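Home Tickets Open Closed Parts Library Machine Bookings Help

Brasside Shared Workshop - Equipment and Projects Desk
Ticket 361
Project: Bedside table arm (Makenach build)
Category: Motion / gripper
Priority: Normal
Status: Closed, with one follow-up item

1. Problem as reported

The arm stops short when sent to the bedside table. It lowers toward the tabletop, halts above the selected object and reports a position error on the wrist joint. The gripper does not close. The operator must then release the arm by hand and return it to the rest position before another command is accepted.

The fault was first noted in January, after the arm was moved from the bench at the workshop to the bedroom where it is intended to be used. The same routine had been run on the bench without errors. The member requests assistance in finding out whether the fault lies in the arm, the software or the new location.

2. Equipment

Arm: Makenach build, assembled from the workshop parts library and the member's own printed parts.
Controller: Dotura board, firmware as supplied.
Gripper: two-finger, printed, revision 2.
Power: separate adapter for the arm; the controller is powered from the host computer.
Software: the Tomaszewski motion scripts, current workshop copy, with the member's own table of saved positions.

3. Initial response from the desk

The desk asked the member to confirm the following before any part was removed:

- that all joint connectors are fully seated;
- that the saved positions were recorded again after the move;
- that the power adapter is the one issued with the build;
- that the cables along the links can travel freely through the whole motion.

The member confirmed the connectors and the adapter. The saved positions had not been recorded again. The bench positions had been loaded and a single height offset applied to all of them. The cables had been checked at the rest position only.

4. Log of checks

4.1 Power. The supply was measured at the controller end of the arm cable with the arm at rest and again with the arm extended. No drop was found that would explain the error. The power adapter was left in service.

4.2 Joint test, no load. Each joint was moved through its range from the test menu. All joints completed the test. The wrist was slower than the others in the last part of its travel, but it did not report an error. The test was repeated with the gripper removed and the wrist then moved at normal speed.

4.3 Controller log. The log for the failed runs shows error code 151 in every case. In the workshop copy of the scripts this code is raised when a joint has not reached its target within the time allowed. It does not show whether the joint was blocked or was sent to a target beyond its reach.

4.4 Visit to the installation. The arm was run at reduced speed toward the small round white device at the front of the table, the object used as the test target. The corner is a tight one, with walls at the back and on the left and the bed on the right. The telephone toward the back left of the tabletop was left in place, as the member wishes the arm to work with the table in everyday use.
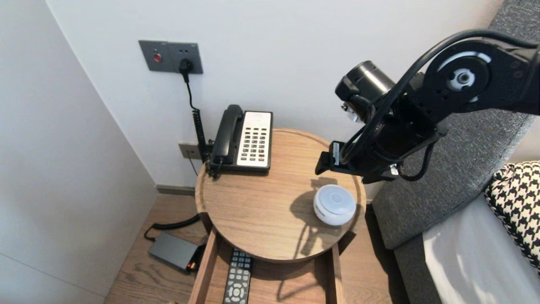 4.5 Cable travel. The motion was stopped at several heights and the cables were felt by hand at each stop. At the lower heights the wrist cable was under tension. The clip holding it had been fitted one link too high during reassembly, and this left too little slack for the downward angle that the table requires. On the bench the target had been higher and the cable had never been drawn tight.

4.6 Clip moved. The clip was moved to the lower link and the cable was given a longer loop. The joint test in 4.2 was repeated with the gripper fitted. The wrist completed its travel at normal speed.

4.7 Saved positions. The routine was run again with the old positions. The error did not return, but the gripper closed above the target and missed it. The desk advised that one offset cannot correct for a base that sits at a different angle. All table positions were deleted and recorded again by hand.

4.8 Raised rim. While the new positions were being recorded, it was noted that the rim of the tabletop must be cleared on the way in. An approach point was added above the rim so that the gripper comes down from overhead - the earlier routine came in low and at a slant.

4.9 Final run. The routine was repeated 60 times at normal speed. No position error was reported.

5. Cause

Two separate faults were present. The wrist cable was held too short by a misplaced clip, and this produced the reported error. The saved positions were not valid for the new location, and this would have caused missed grips once the first fault had been cleared.

6. Corrective action

- Cable clip moved to the lower link.
- Table positions recorded again at the installation.
- Approach point added above the rim.
- Time limit for the wrist joint returned to the standard value. The member had raised it during earlier attempts, and this had no effect on the fault.

7. Follow-up

The assembly sheet for the Makenach build does not state which link carries the wrist cable clip. A correction has been requested under the parts library queue. Until it is issued, members assembling this arm should check cable slack at the lowest working position before the first powered run.

The member has asked whether the arm may also be set up to reach the shelf beneath the tabletop. This requires a different base position and should be opened as a new ticket.

Ticket closed Tuesday by the desk. The member may reopen it from the Closed page if code 151 appears again.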